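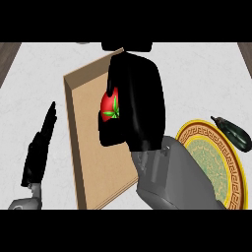 Home | Archives | By thread | By date | Search

We use cookies to keep you signed in to the list archive. OK

Re: [sourdough] rye starter gone sluggish

Daichi Onishi wrote:
> My rye starter used to double by lunch and now it barely
> moves until bedtime. Same flour, same jar. I feed it 3
> times a week and keep it on the counter. Kitchen is
> colder than it was in the fall. Should I toss it and
> start over?

Don't toss it! Mine does the same thing every January and I've panicked every single time (you'd think I'd learn). I really think it's hungry and chilly. Three feeds a week is fine for a jar in the fridge, but on the counter I'd go to once a day until it perks up, and use warm water.

I keep mine on top of the fridge, toward the back, and when I finally stuck a thermometer up there it was several degrees warmer than the counter. If yours has cabinets right down to the top, the oven with just the light on works too. Put a note on the knob, though. I preheated over a jar of Julley rye starter once and the smell hung around for days.

For the loaf itself I'm still on the old Haddadin recipe from the list, 500 grams of flour, 300 of it whole rye and the rest bread flour. Somebody asked last month if you can go all rye and yes, sure, but bake it in a tin and don't cut it until the next day. I cut one early and it gummed up the knife so badly I had to soak it.

Oh, and before I forget, the mill at Plodard is selling the coarse rye in the bigger sacks again, $28 if you pick it up. I'm driving over anyway, so write me off list if you want one and I'll throw it in the car.

Let us know how the jar does!

Print this message | E-mail this message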